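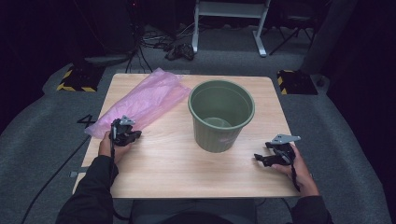 閲覧・執務用テーブル「Mendimeo 217」

Mendimeo 217は、図書館の閲覧室、学校の教員室、公共施設の相談窓口など、長時間の着席を伴う場所での使用を想定した木製天板の据置型テーブルです。製造はSistano、木部の加工はTorkthorpe工場が担当しています。単体での使用のほか、同一品番を横方向に連結して使用することができます。

製品の位置づけ

従来のMendimeoシリーズは会議室向けの大型天板を中心に構成されており、少人数での閲覧や書類作成に用いるには奥行きが過大であるとのご意見を各施設より頂戴しておりました。本製品では奥行きを見直し、対面着席時に双方が資料を広げられる範囲を確保しつつ、壁面に沿わせた配置にも対応しております。天板の縁は全周にわたり面取りを施しています。

主な仕様

品番:217
天板奥行:800 mm
脚間有効寸法:610 mm(標準脚の場合)
天板:木製、淡色仕上げ
脚部:スチール製、粉体塗装
付属品:高さ調整用アジャスター、連結金具、取扱説明書
組立:お客様組立(設置作業は別途承ります)

幅寸法は設置場所に応じて受注時に決定いたします。ご注文の際は、配置図に出入口の位置および柱型の有無をご記入ください。連結使用の場合は、端部に配置する台と中間に配置する台とで脚の取付位置が異なります。

天板の木目について

天板の表面には木材の木目がそのまま現れます。筋状に流れる柾目調の部分と、山形の模様が重なる板目調の部分とが一枚の天板に混在することがあり、模様の大きさ、筋の間隔、色の濃淡は個々の製品によって異なります。小さな斑点や、わずかに赤みを帯びた箇所が見られる場合もございますが、いずれも強度には影響いたしません。木目の指定および柄合わせは承っておりません。連結してご使用になる場合も、隣り合う天板の模様は連続しませんので、あらかじめご了承ください。

また、木部の色調は照明の種類や窓からの光の向きによって見え方が変わります。色見本による確認を希望される場合は、実際に設置する室内で、天板と同じ水平の状態に置いてご覧ください。

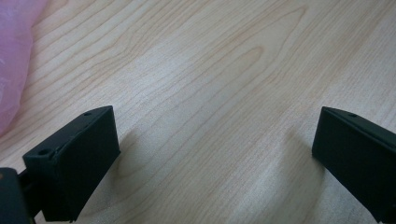
天板表面の木目。模様の出方には個体差があります。

設置上の注意

本製品は屋内専用です。直射日光が長時間当たる場所、暖房器具の吹出口の正面、結露の生じやすい外壁際への設置はお避けください。木部の反りや変色の原因となります。カーペット敷きの床に設置する場合は、荷重により毛足が沈み、設置直後と数日後とで水平が変わることがあります。使用開始後に改めてアジャスターを調整してください。

天板の端部に取り付ける電源ユニット、仕切板等の付属機器は、合計20 kgを上限とします。クランプ式の機器を使用する際は、必ず当て板を挟んでください。天板の上に乗ること、および天板の縁に腰を掛けることは固くお断りいたします。

移動の際は二人以上で脚部の横桟を持ち、床面から持ち上げて運んでください。連結したままでの移動は金具の変形を招くおそれがあるため、必ず連結を解除してから行ってください。

日常の手入れ

通常の清掃は、乾いた柔らかい布による拭き取りで十分です。汚れが目立つ場合は、薄めた中性洗剤を含ませて固く絞った布で木目に沿って拭き、続いて水拭き、乾拭きの順に仕上げてください。アルコール、シンナー、研磨剤入りの洗剤、メラミン樹脂製スポンジは塗膜を損ないますので使用しないでください。

飲料等をこぼした場合は速やかに拭き取ってください。粘着テープを貼ったまま放置すると、剥離の際に塗膜が剥がれることがあります。掲示物には卓上スタンドをご利用ください。

塗膜の光沢が低下した場合は、Ostapchuk製の木部用ワックスによる補修が可能です。ワックスの塗布後は、表面が完全に乾くまで書籍および書類を置かないでください。

関連品目

連結金具(追加用)
アジャスター(カーペット床用、底面拡大型)
配線用トレー(天板下取付)
Ostapchuk 木部用ワックス
Mendimeo 専用仕切板

保証および補修部品

保証の対象は、通常の使用状態において生じた構造上の不具合に限ります。木目および色調の個体差、経年による色の変化、清掃方法に起因する塗膜の損傷は対象に含まれません。アジャスターおよび連結金具は補修部品として個別にお求めいただけます。ご依頼の際は、天板裏面の銘板に記載された製造番号をお知らせください。

お見積り・納期

受注生産品につき、納期は数量および時期により変動いたします。新学期前の納入をご希望の施設におかれましては、前年9月までのご相談をお勧めしております。仕様は改良のため予告なく変更する場合があります。

本ページの記載内容は2018年2月2日現在のものです。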